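Re: [spring-wardrobe] Raincoats, trenches, and what I bought in the end
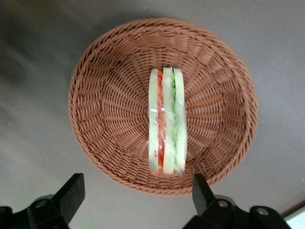 Lunch, wrapped and in its basket

Print this message | E-mail this message to a friend

From: Maarten Prins
To: spring-wardrobe list
Date: 13 April 2019

Hi all,

Thanks for the pile of replies to my raincoat question! I meant to answer everyone one by one and then work got busy, so you're getting one long message instead. I'll quote Delphine's because she asked the most questions and I can work my way down.

> Maarten, before you buy anything, tell us what you need
> the coat FOR. Is it for the walk to the train or for a real
> downpour? Do you want to get a sweater under it? And
> what are you going to wear on your feet, because a long
> coat with low sneakers looks like a bathrobe on most men
> (sorry, it's true, I have brothers).
>
> I've had a Nijs trench for years and I'd buy it again, but the
> sleeves run long and the belt is a pain. My husband has
> the short Romix one with the snaps and he looks like he's
> going fishing. He doesn't mind that. You might.
>
> Also what color did you have in mind? Please don't say black.
>
> Delphine

OK, so, in order.

What it's for: mostly the walk to the train, which is 20 minutes if I don't stop for coffee, and then standing on the platform where the wind comes in sideways. I don't hike in it. I don't need taped seams and a hood with three drawstrings. I own one of those already and it makes a noise like a bag of chips every time I move my arms, so I've stopped wearing it anywhere people might be trying to talk.

Sweater underneath: yes, definitely. This was the thing I got wrong in February, when I ordered the Romix (the mid-length one, not the snap one Delphine's husband has) in my usual size. It looked great over a T-shirt. Over the gray lambswool crewneck I wear four days a week it was tight across the back and the pockets gaped open like they were waiting for mail. I sent it back and ordered the next size up, and then the shoulders hung off me. Some coats are just cut for somebody else. I'm narrow on top and long in the arm, and Romix seems to think everybody is a box. No hard feelings, the fabric was lovely.

Nijs: I did try the trench, Delphine! There's a shop two stops down the line that carries them and I went on a lunch break. You're right about the sleeves, though on me long sleeves are good news for once. It came to $213 with tax, and I stood there in front of the mirror for a good while. What put me off was all the hardware. Shoulder straps, a storm flap, D-rings on the belt, a strap at each cuff. I kept catching the cuff straps on my bag just walking up and down the store. If you're the kind of person who ties the belt in a knot and forgets it, I think it would be a beautiful coat. I fidget with things and I'd have had it off its loops and lost by the first week.

(Two people wrote to say you can take the belt off and sew the loops down. I know. I also know I'd never do it.)

Color: I was going to say black. I took the scolding to heart and tried navy, olive, and a sort of wet-sand color. The sand one was the nicest on the hanger and made me look like I had the flu. Olive was fine but I've got olive pants, and then you're one hat away from a park ranger. Navy it is. It's kinder than black on a dull morning and it goes with the brown boots and the gray sweater, and those two things are most of what I own.

So what did I buy? The Gillus car coat, in navy, $162. I hadn't even had it on my list until Tobias mentioned it. It hits a couple inches above the knee, it has a plain covered front so the buttons don't show, a small collar that stays up if you flip it up, and slanted pockets that are deep enough for gloves AND a phone. No belt, no straps. It's cotton with some kind of finish on it, and I'm told I'll have to redo the finish someday with a spray. The lining is a thin stripe in blue and off-white that only I will ever see, and I'm very happy about it.

I've worn it nine days now, and it rained on five of them. Light rain beads up and rolls off. On the one really nasty morning the tops of the shoulders got dark and stayed damp until lunch, but the sweater underneath was dry, so I'm calling that a pass. It does wrinkle at the elbows -- I don't care, I like a coat that looks like someone lives in it. My one complaint is that the inside pocket is on the right, and I'm right-handed, so I have to reach in there like I've got heartburn.

Shoes: boots, Delphine, I promise. I tried it with white sneakers in the hallway and it was okay? Shorter than a trench, so you don't get the bathrobe thing. But the boots are better, with the pants cuffed once. I also tried it with the wide wool pants everybody's wearing and I looked like a chess piece.

A few people asked about umbrellas and I don't have a strong opinion. I leave them on trains.

One more thing and then I'll stop. Someone asked whether it's smarter to get a cheap coat now and a good one in the fall sales. I did look at a cheap one, $92, and the fabric was all right, but the buttons were hanging by a thread in the store and the collar wouldn't lie flat on either side. If you sew, go for it! If you're like me, that's a coat that loses a button in week two and spends the summer on a chair.

Next up is a light scarf that isn't itchy. Suggestions welcome, but please, nothing with tassels.

Maarten

--
You are getting this message because you subscribed to spring-wardrobe. To switch to the weekly digest, reply with DIGEST in the subject line.

This archive uses cookies to remember your reading settings. By continuing to browse you agree to their use. OK | Read more

Comments on this message (4)

delphine_k
Navy! I'm so relieved. And you're right about the cuff straps, I've caught mine on a shopping cart more than once. For the scarf, look at a cotton and silk mix, you can wash it in the sink.

Tobias
Glad the Gillus worked out. Redo the finish before you think you need to, and hang the coat up damp, don't fold it over a chair. Mine's on its third spring.

raincheck
Does the car coat fit over a suit jacket? I'm between sizes and the store near me only has the medium.

Maarten Prins
@raincheck I tried it over a blazer and it was snug but it closed. If you wear a jacket every day I'd go up one.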